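The dumplings I drove two hours for

I have been talking about these dumplings to anyone who will stand still, so it's time I wrote it all down and let my sister have her evenings back.

If you read this blog last summer you'll remember Yen, the little takeout window in Olham with the blue awning and the line that goes past the hardware store. Well, Yen has a dining room now! A small one, with nine tables and a bench by the door, and the cook and owner, I-hsuan Chang, has used the extra kitchen space to put on the kind of menu she always said she couldn't fit in the window. I got in for one of the preview dinners in early June, before the proper opening, and I have not shut up since.

Let me start with the pork and chive dumplings, as everyone should. They come eight to a plate, boiled, with skins that have that little bit of chew at the pleated edge and go silky everywhere else. She rolls every one by hand. The filling is juicy enough that I ruined a shirt on the first bite (the gray one, no great loss) and there's a whisper of white pepper that turns up after you swallow. On the side you get black vinegar, a spoonful of chili crisp and some slivered ginger, and you mix it the way you want it. I went heavy on the vinegar. My husband went heavy on the chili crisp and had to have a quiet minute.

Then the cold sesame noodles. I know, I know, everybody has a cold sesame noodle. But these are thick and springy, and the sauce is loose enough to coat them without turning into cement by the time you reach the bottom of the bowl. There's cucumber on top, cut so fine it almost melts in, and crushed peanuts, and a little sugar and a lot of garlic. I could eat it for breakfast and the next day I did, standing up, out of the box.
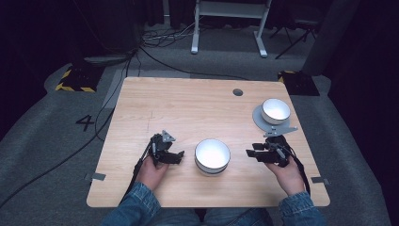 The dish I keep thinking about, though, is the beef noodle soup. I-hsuan told me she makes it from her grandmother's method, and that the broth takes the better part of a day. She starts with shank and marrow bones, browns them hard, and then in go tomatoes, scallions, ginger, star anise and a spoonful of fermented bean paste that she fries first until the oil goes red. What you get is deep and beefy and a tiny bit sweet from the tomato, with pickled mustard greens on top to wake it all up. The meat falls apart if you look at it. The noodles are cut wide and a little uneven and they hold on to the broth like they love it.

I asked if she'd consider selling the mustard greens by the jar. She laughed, and then she went quiet and wrote something on her order pad, so fingers crossed!

A word on drinks. There's a plum soda that's salty and sour and exactly right with the dumplings, and hot barley tea that just keeps coming. No alcohol yet. The license is on its way, and for now you can bring your own bottle and they'll lend you glasses.

We were put at the table next to Torquil Chisholm, who bakes the bread at Barkville and supplies half the cafes between here and the coast. It turns out he'd had the same idea I had and driven over on his one night off. We ended up passing plates back and forth across the gap – his scallion pancake for our pickled radish – and I got the full story of the sesame flatbread he's been working on for Yen. It's on the menu as a side and you must order it. It's hot, it's blistered, and it's so flaky that the table looked like a parrot had eaten there. Tear it up and drop it into the last inch of the soup. 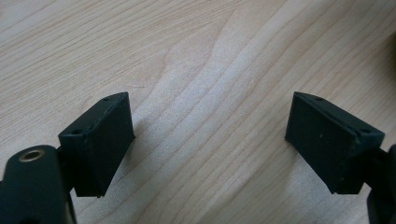 Posted June 29, 2020, filed under Eating Out, Noodles, Worth the Drive

Back to the flatbread for a second, as I've had a try at it at home. Torquil was kind enough to give me the outline and I've now made it 3 times, with results I would call bad, decent and gone in four minutes. The dough is just flour, hot water, salt and a little oil, rested for an hour under a damp towel. You roll it out as thin as you dare, brush it with a paste of oil and flour that you've toasted in a pan, sprinkle on salt and ground Sichuan pepper, and roll it up like a rug. Then you coil that into a snail, flatten the snail, press it into sesame seeds and cook it in a dry skillet until both sides have good brown spots. Finish it in a hot oven for five minutes so it puffs.

My mistake the first time was skimping on the rest. The dough fought me all the way and I ended up with something like a coaster. The second time I let it rest properly but was too shy with the paste, and the layers stuck together. By round number three I was pouring the paste on, and that's the one we ate leaning over the stove. I've been using Prodik sesame seeds, the unhulled kind in the brown bag, and toasting half of them before they go on. Worth the extra pan.

Back at Yen, dessert is one thing only and it's tofu pudding, warm, with ginger syrup and soft peanuts. I almost skipped it. I'm so glad I didn't! It wobbles like a custard and tastes clean and sweet, and the ginger really burns going down. My husband, who thinks dessert should have chocolate in it or be sent back, finished his and then looked at mine.

Some practical things for those of you who've already got your keys in your hand. Yen is at the bottom of the hill in Olham, two doors along from the hardware store, and there's free parking behind the library after six. Call ahead, both for a table and to check which dishes are on, as the soup runs out. The takeout window is still there and still has its own shorter menu, so if you can't get a table you can get the dumplings and the sesame noodles and eat them down by the river. That's what we used to do all last year and it's a very good evening. Bring napkins. Bring more than you think.

Prices are kind. The two of us ate far too much and took home two boxes, and it came to less than we spent on a very sad pasta dinner in the city the month before. The soup is big enough to share if you've had dumplings first, but I'd order your own and guard it.

If you don't eat meat, there's plenty for you. The sesame noodles are already fine, and there's a mushroom and glass noodle dumpling I only got one bite of, pan-fried with a crisp lacy skirt, and it was so savory I checked with the kitchen that there was no pork in it. There's also a plate of smashed cucumbers, and eggplant cooked down with basil until it's practically jam. Tell them when you call and they'll make you a mushroom broth for the noodles, but they need the notice.

I-hsuan says she wants to do a breakfast on weekends later on, with soy milk, fried dough sticks and rice rolls. I have offered myself as a taster, several times, in what I hope was a relaxed tone of voice.

Next post will be the flatbread recipe with proper amounts, once I've made it enough times that I trust my own notes (right now they say "oil, plenty" and there's a grease spot over the oven temperature). If you've got a favorite dry skillet for this kind of thing, leave it in the comments. Mine has a warp in the middle and the snails keep sliding to one side.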